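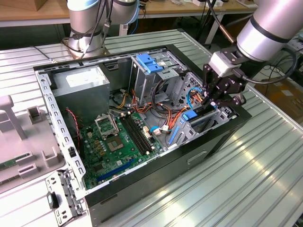 Cristian Tello wrote:
Please put a cover over that socket before you do anything with the cables. If one connector falls on the pins, or a screw, you can throw the board away. I am assuming the pins are in the board and not in the processor, as I can't read the model from here.

Sławomir Piątek wrote:
Thank you, Cristian, this is good advice and I did not think of it. The plastic cover was lost before the computer came to me. I have only the metal bracket, and it is standing open. Can I simply close it over a piece of card?

To repeat my question for those who did not read the first page of the thread: I would like to take everything out of this tower, clean the case and keep what is still useful. I have started from the drive side, where the orange and red wires are gathered, and I am not sure it was the right side to start. Some of the connectors sit very tight. Is it better to free the drives first or the board first?

Cristian Tello wrote:
Card is acceptable for some days, but it must not touch the pins. Cut it larger than the opening and lay it on the outside of the bracket, then fix it with paper tape. Never foam. Foam catches on the pins and you will be bending them back with a needle until April.

Deisy Cuervo wrote:
I would go drives first, as you did. The cables lie over everything in the middle of the case, and until they are free you cannot lift the board without pulling on something. For the tight power plugs: hold the plug by its body, never by the wires, and move it very slightly from left to right while you pull. Short movements. If it has a small clip, press the clip all the time, not only at the beginning.

The blue data cable is the one to be careful with. Some of these have a metal spring and some have nothing. Look with a lamp before you pull.

Yhon Ticona wrote:
I do not agree with drives first. Power supply first, always. I take out the supply with all its wires as one piece, and after that the case is nearly empty and you can see what you are doing. In the workshop where I learnt (Sipos, it is closed now) this was the rule for every tower.

Deisy Cuervo wrote:
Yhon, but how do you take it out as one piece if its wires are still plugged into the drives and into the board? You must unplug them first, so it is the same work in the same order. You only give it another name.

Yhon Ticona wrote:
It is not the same. I unscrew the supply first, then I have slack in the wires and the plugs come easier. When the supply is still fixed, the wires are pulled tight around the cage.

Deisy Cuervo wrote:
And then you have a loose heavy box above an open socket. No, thank you.

Heriberto Benavides wrote:
Both ways work when the case is lying on its side, as it is now. With the case standing up I would be on Deisy's side, because the supply can drop. Lying down, it rests on the wall of the case and goes nowhere.

Sławomir, the blue plastic parts are more important than they look. The latch at the drive cage and the tab at the card bracket are usually what breaks on an old tower like this, and a replacement costs more than it should. I paid 25 euros for one latch from Mekasia, with postage. If the room is cold, let the computer warm up for one hour before you open them. Cold plastic snaps.

Sławomir Piątek wrote:
25 euros for a latch! I paid less for the whole computer.

The room is cold in the mornings, so I will wait. I should also say that the top of my bench is ribbed metal, and I have already lost one screw in the grooves. Is there a problem with putting the bare board on it later?

Cristian Tello wrote:
Yes. Never put a bare board on metal. Put it on a piece of clean cardboard or, if you have it, on a proper mat. The Dastetti mat of 60 cm is enough for a board of this size and you have place for the screws beside it.

Heriberto Benavides wrote:
A cardboard box from the supermarket is also enough. He doesn't need to buy a mat for one computer.

Cristian Tello wrote:
He will not have only one computer, believe me.

Yhon Ticona wrote:
For the screws use an egg box. One hole for the drives, one for the supply, one for the board. They have different threads, and if you put the wrong one in, you damage the hole.

Deisy Cuervo wrote:
On this we agree, Yhon.

One more thing about the power supply. Do not open it, also not for cleaning. Blow the dust from outside and hold the fan with a wooden stick so it doesn't turn. It has a white label on top, so write down what is printed there before you store it. A supply without its numbers is not useful to anyone.

Sławomir Piątek wrote, 11/03/2022:
I waited until the afternoon and continued. I went Deisy's way — sorry, Yhon — and the drive plugs are free. The tightest one needed several minutes. The latch did not break. The card is taped over the bracket and I found the lost screw under the radiator, far from the bench.

The label is copied into my notebook. It is a Sarkano, which I had never heard of. Does anyone know if they are worth keeping?

Yhon Ticona wrote:
I had one of these. It was noisy, but it worked for years. Keep it for testing.

Heriberto Benavides wrote:
There is a separate thread for old supplies, go to page 31. Ask there and give the numbers from the label.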